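Costik rework in the beta – is the shield build dead?

Forum: Oltine General > Classes > Warden

tallowmere
I've been maining Costik Warden since the Prodton expansion, mostly group content, and I put a couple of evenings into the beta build. Short version: I don't like where the shield tree is going. Long version below.

The big change is that Brace no longer stores charges. On live you stack up to 5, then dump them into Retort when the boss winds up. On beta you get 2 and they fall off after a few seconds out of combat. That means the opener is gone. You walk in with nothing, hit like a wet towel until the first big swing, and by then the Thiele player has already pulled threat off you.

They also moved Long Watch to the bottom row, so you can't pair it with Stone Oath until level 50. Leveling as shield is going to be rough.

grubb_n_stuff
Did you try it with the new belt set? The two-piece gives you a Brace charge on taunt. I didn't have any trouble holding threat in the Oltine dungeons.

tallowmere
I had the belt, not the gloves. If the spec needs a set bonus to open a pull then that's a problem with the spec. What do people do in week one?

Pelorwick
Same thing they did last time, play spear for two weeks and complain.

I agree about Long Watch. I don't agree about charges. Saving up 5 before a pull was never interesting. You stood outside the door hitting a rat. At least now you use them as you get them.
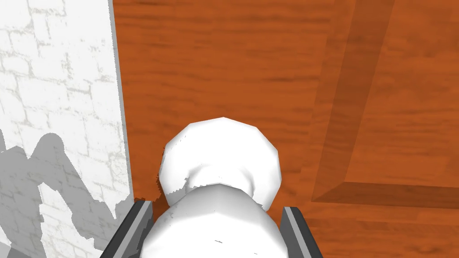 Osterlin: I never stood there hitting a rat. You could carry the charges over from the last pack if you kept moving, and keeping that chain going through a whole dungeon was most of the skill in the spec. Take that out and what's left is a block button on a cooldown. I'd be fine with a cap of 3 if they didn't decay.

Pelorwick
In a good group, sure. In a random group somebody stops to loot and your chain is gone anyway.

Osterlin
Then you lose a bit of damage on one pull. That isn't a reason to remove it for everyone.

marshlight77
Can somebody post the numbers on Retort? The tooltip on beta says 1626 at max level with no gear, but I don't know what that's scaling from. On live it's weapon damage plus a share of your armor. If the armor part is gone then shields are in trouble no matter what they do with charges.

tallowmere
Armor part is still there. I took my shield off and the tooltip dropped. I didn't write down how far, sorry. It doesn't change when you swap weapons, so I think they took the weapon part out.

marshlight77
That's a bigger deal than the charges. It means a slow weapon has no advantage anymore and you may as well use whatever has the most haste.

grubb_n_stuff
Or it's a tooltip bug. Half the tooltips in this build are wrong. The one for Stone Oath still mentions a resource the class hasn't had for two expansions.

Has anyone hit the practice dummy with two different weapons and compared the log? That would settle it.

Pelorwick
Dummies in Prodton harbor are bugged, they don't show up in the log at all. Use the ones behind the Thiele trainer.

dunnock
Coming at this as a healer. On beta the shield Wardens I've grouped with take much smoother damage than on live. Fewer spikes. I don't care how it feels to press the buttons, from my side it's easier to keep you alive. The spear players on the other hand fall over.

tallowmere
That's probably the new passive, the one that reduces the hit after a block. It's good, I'll give them that. I'd still trade it for the old opener.

dunnock
I wouldn't.

Osterlin
Next beta build is supposed to go up Mon 19 August, and the patch notes preview has a line about "Brace duration outside combat." No values. If they push it to over 50 seconds the chaining comes back more or less as it was, just with a lower cap.

Pelorwick
If they do that I'll stop arguing with you. I still think 2 is fine.

marshlight77
Logged the dummies behind the trainer. Slow mace and fast axe, same shield, same talents. Retort came out identical on both, so it isn't the tooltip. Weapon damage is out of the formula. I filed it under feedback and not as a bug, but if anyone else wants to file it too, the category is Classes > Warden > Abilities.

grubb_n_stuff
OK, I was wrong on that one. Filing it tonight.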